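Trorkedport Housewares Centre publishes tableware and small kitchen equipment schedule

TRORKEDPORT, Fri 23 November – The Trorkedport Housewares Centre has published its revised schedule for domestic tableware, covering mixing and serving bowls, cups, mugs, plates and basic cutlery. The schedule replaces the edition issued in May and applies to rental kitchens, staff lunchrooms and furnished short-stay units fitted out through the Centre.

The revised edition lists 1,381 individual items, of which 1,097 carry over unchanged from the previous edition. A further 151 entries have been reworded to remove overlapping terms. The balance are new entries, mainly lidded containers and replacement parts.

Bowls are now entered by material first and by diameter second. Under the earlier arrangement, a stainless steel bowl and a glass bowl of the same diameter shared a single line, and ordering offices were required to specify the material in a remarks field. The remarks field was frequently left blank. Each material now has its own line, its own storage note and its own inspection interval.
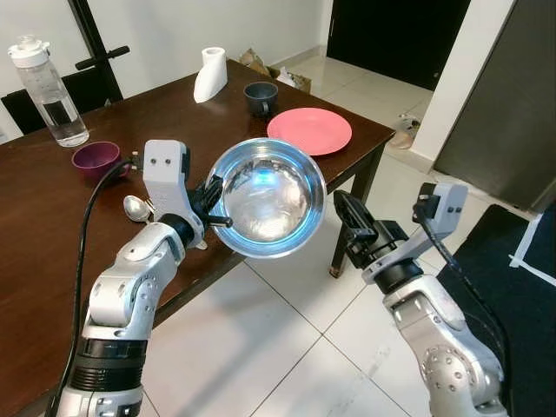
Stainless steel bowls are to be inspected at the rim and on the interior surface. Rim inspection covers dents, rolled edges that have opened, and burrs. Interior inspection covers pitting and scoring. Light surface scratching from utensils is acceptable and does not require replacement. Steel bowls may be nested without separators.

Paper towel holders have been moved from the cleaning section to the tabletop section. Units with a dining table but no fixed counter space within reach of it are to be supplied with a freestanding holder and one roll. Wall-mounted holders remain in the cleaning section.

Cups and mugs are treated as separate entries. A plastic cup with a handle is entered as a cup; a ceramic mug is entered as a mug regardless of colour. Mixed colours are permitted within a single unit, provided that the count per person is met. The Centre no longer maintains matched-colour sets in the standard range, although Bomis continues to supply them as a special order with a minimum quantity of 400 pieces.

Spoons are supplied loose and are counted at handover. Cutlery trays are optional in units with a single kitchen drawer.

Storage and handling of glass

The section on glass has been rewritten in full. Glass bowls are to be lifted by the rim only when empty. When a glass bowl contains food or liquid, it is to be supported from the base. Separators of felt or folded paper are required between nested glass bowls, and no more than three are to be stacked.
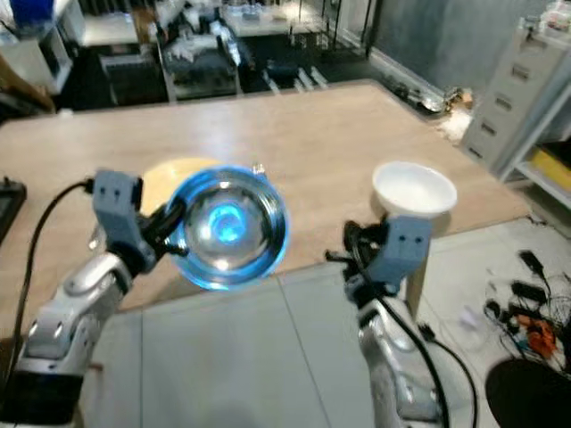

Inspection of glass is to be carried out under direct light, with the bowl tilted so that the interior and the full edge can be checked in one rotation. Chips at the rim, of any size, require immediate withdrawal. Internal bubbles formed in manufacture are not a defect. Adhesive labels and tags are to be removed before first use, and any residue cleaned off with warm water and dish soap.

Cups with a flared rim are more prone to edge damage than straight-sided cups and are to be stored upright in a single layer. They should not be hung from hooks or stacked inside bowls.

Table surfaces

The schedule includes a short annex on tables, prepared with furniture supplier Eglītis. Dark, glossy finishes and pale finishes are given separate care notes. Glossy finishes are to be wiped with a soft cloth and dried. Pale wood should be wiped along the grain, and spills of coffee, tea or beet juice should be lifted promptly. Placemats are recommended for both – abrasive pads are excluded for both.

Availability

The schedule takes effect for all orders placed after publication. Orders already confirmed under the May edition will be filled as written. Items discontinued in the revised edition remain available through the Ukar warehouse until existing stock is exhausted.

Printed copies may be collected from the Centre's front counter during regular business hours. Ordering offices holding a current account will receive one copy by mail. Corrections to item numbers or dimensions should be submitted in writing to the schedules desk, quoting the page and line.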